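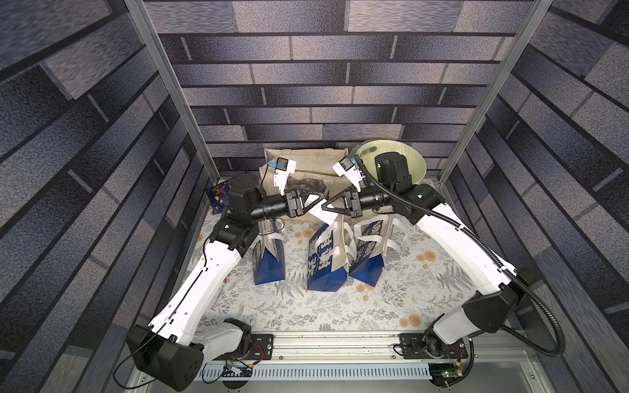

29 October 2026

**Bristutik water back on after two days, boil notice stays for now**

Taps are running again in the top half of Bristutik after a burst main left 300 homes dry. Water company Wateo says the split was found under Châu Lane, near the old dairy, and a new length of pipe went in overnight.

Pressure still low on the hill. Brown water reported in a few streets this morning. Wateo says run the cold kitchen tap until it clears, don't use the hot one first, and hold off on the washing machine.

The boil notice has not been lifted. It covers everything above the railway bridge, plus the cottages at Plonitness. Samples went off to the lab last night and the company wants two clear sets before it changes anything. No time given for that.

Irja Laitinen runs the bakery at the top of Châu Lane and lost two days' trade. She heard the road go before she saw it.

"There was a thump and then the water was coming up through the tarmac by the kerb," she said. "I rang them at ten to five. The man who came could not find the valve. It was under a parked van."

She has been selling what bread she could get baked at her cousin's place in Plonitness. Open as normal from tomorrow, she hopes. Sourdough will be a day later becuase the starter went with the cousin.

**Old pipe**

The main is cast iron and was due to be replaced next year. Thắng Huỳnh, area manager for Wateo, told residents at the library last night that the job has been brought forward but would not give a start date. Asked twice.

"We know that stretch is tired," he said. "I'm not going to stand here and promise a month and then come back and tell you a different one."

That did not go down well. It is the third burst on the lane in 12 months, and several people in the room had been flooded in the first one. Khôi Lý, who lives opposite the dairy, wanted to know why the same bit of pipe had been clamped each time when it could have been dug up and done properly. Mr Huỳnh said clamps were the right repair for the earlier leaks, which were small. Mr Lý said his was up to the second stair.

There were also complaints about the bottled water. The collection point was set up in the station car park, at the bottom of the hill, and people without a car were carrying packs up themselves. A second point opened at the chapel yesterday afternoon. Wateo says anyone on its priority list should have had water brought to the door. At least four people at the meeting said they were on the list and got nothing. Names were taken.

**School**

The primary shut for one day. It reopened yesterday with portable toilets in the yard and packed lunches only. Head teacher Ánh La said the kitchen will stay closed until the boil notice goes, so sandwiches again tomorrow, and can parents please send a full, named bottle.

The year six trip went ahead. The autumn fair is still on, but the tea tent may not be, depending on the lab.

**Compensation**

Households off supply for more than 12 hours get a payment of £40, taken off the bill, no need to apply. Another £21 for each further full day. Tenants whose water is included in the rent should speak to their landlord, as the money goes to whoever holds the account. Businesses have to claim seperately and will need to show takings for the same days last year.

Cường Nông, ward councillor, said the sums were "thin" for cafes and the hairdresser, and he has asked for a meeting with the company. He also wants the valve covers painted yellow so that drivers can see them. Wateo says it will look at that.

**Roads and buses**

Châu Lane is closed from the dairy to the chapel until the surface is relaid. Diversion is by Mill Road, signed, slow at school time. The 21 bus is not serving the top three stops. Use the one outside the chemist. Bin lorries can't get through either, so residents on the closed part are asked to bring bags down to the chapel corner by seven in the morning, recycling the day after.

Parking at the station car park is back to normal charges from tomorrow. Anyone who got a ticket while collecting water can send it back to the council office with a note of the date and time, and it will be cancelled.

Bottled water is still there at both points, eight till eight, while the notice lasts. Two packs per household, more for anyone with a baby. Bring a bag or a trolley if you have one. The chapel point will shut for an hour at midday tomorrow for a funeral, station open throughout.

Next update from Wateo expected this evening. We'll put it up when it comes in.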